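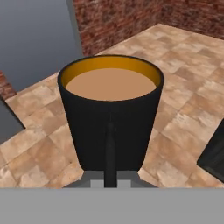
Murnumine Kitchen Arm Planning Kit

Work out what a countertop arm will cost before you order one. The kit covers a single island and one arm, with scene files for cup and mug handling.

Planning license: $809 per seat
Scene files: 39
Support: 6 months
Suggested reserve for mounting and electrical work: $3,000

Measure stool clearance on the arm side first. Full drinks need slower moves, so budget cycle time for them separately.

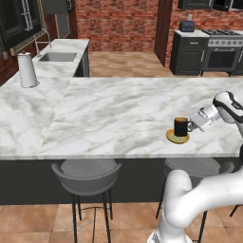 Aksoy
Equipment Planner, Murnumine

Arm and gripper are quoted separately. Orders placed in April ship from Virnau.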